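Right, a few people asked what I've been up to since the move to Reltstead, so a thread on teaching a two-armed robot to put a fresh liner in a bin. Yes, that's my job now.

The method is learning from demonstration. A person drives both arms through the task, we record what every camera sees along with the joint positions, and a network learns to predict the next bit of movement. We've got 1,161 demos on disk and I did far too many of them myself.
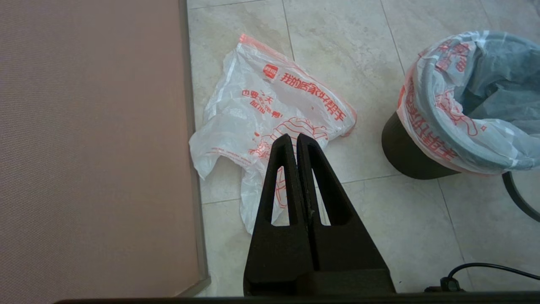 The question I care about is whether the wrist cameras earn their keep. They're a pain! They get knocked, they add a cable each, and they double the time it takes to load a batch. So we trained 3 policies on the same demos: head camera only, wrists only, and everything together.

Urho Ahonen bet me a curry that head only would do fine. His argument was that the wrist views are a smeary mess whenever the arm moves quickly — and he's got a point, some of them are dreadful. 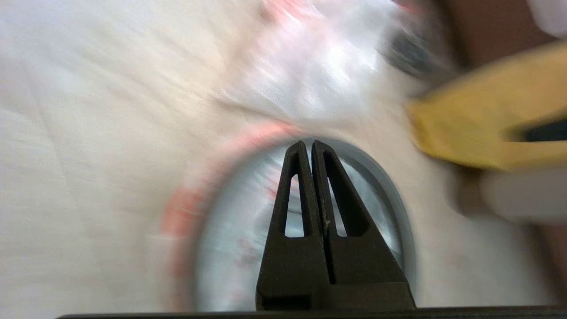 But a smear still tells you something. If the red edge of the bag is sliding across the view, the network knows which way things are going, even if you or I couldn't read a word of the print.

Each policy got 100 goes at the bin. Same room, same roll of bags, and Syafiqah Subramaniam scoring so that I couldn't be generous to my own favourite (I would have been).
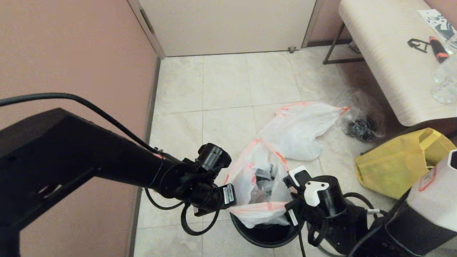 Both grippers at the bag, bin underneath, as the head camera sees it.

Head only managed 40. It mostly got the bag to the bin and then pinched thin air next to the rim, over and over, looking ever so pleased with itself. Everything together did clearly better, and wrists only landed in between, which I did not see coming.

My guess is that thin plastic is just horrid to judge from up high. You can't tell one layer from two, and opening a bag is all about getting hold of one layer.
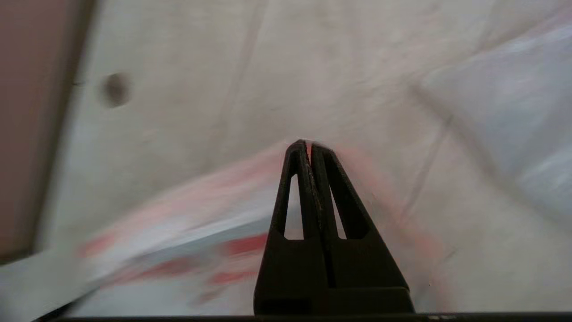 Next job is trying it with blurry wrist frames thrown out of the training set, to see if I'm right about the smears or just fond of them. Urho wants to swap the bags for stiffer ones as well, but I think that's cheating.

Write-up should be ready in March. If anyone at Skostell has tried something similar with fabric, please shout — I'd love to compare notes. And yes, I'm having the lamb bhuna.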